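The Posora Ferry

posted 2018-05-13, first draft sorry

Missed the 6 o'clock. Of course she did. Ran the last bit with the bag banging on her hip and the ferry already out past the marker, lights on, not turning round for anyone.

So. A night in Lernano, then.

The woman at the ticket window had her coat on. Next boat's the morning, love. Unless the wind comes up. Would it come up? Shrug. Blind down.

She sat on the sea wall and ate the second half of a pie. Cold gravy. Gulls lined up along the rail like they'd paid for seats. Sixty dollars in her purse and a phone on its last bar, and across the water her mother's house with the porch light going, probably, and the kettle filled, and the good towels out. Three years since she'd slept there. Three years and a bit. She had promised December, and then the December after.

She rang. It rang out. Rang again.

You've missed it, said her mother.

I've missed it.

I watched it come in. I watched them all get off. A pause, the telly going behind her. There was a fellow with your same coat.

Mum.

I waved at him. He waved back, he was very nice about it.

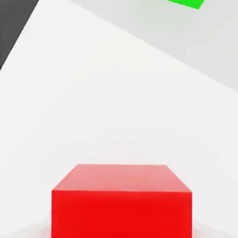

The pub had one room left, number 18, top of the stairs, window painted shut. She took it. Lay on the bed in her boots. Somebody downstairs was singing the Torer song, the long one about the dam, all the verses, and getting the names of the drowned farms in the wrong order. Her father used to sing it in the ute. He got them wrong too. Khunthong was meant to come last, becuase that was where his own people had been, and he always put it first so it was over with.

She hadn't thought of that in ages.

There was a thing she was going to say tomorrow. Had it worked out on the bus, whole sentences. The house is too big for you. There's a unit near me, ground floor, a bit of garden. Reasonable. Kind, even. She went over it again in the dark and it sounded like the ticket lady. Next boat's the morning, love. Blind down.

Slept. Didn't sleep. Four-ish the wind came up.

She went down to the wall anyway with her bag, hair all over the place, and the harbour was one grey heave from end to end and no boat was going anywhere in that. On the other side, small, the porch light. Still on. It went off while she was looking at it. Then on. Then off, then on again.

She got her phone out and held up the torch, and waved it til the battery went.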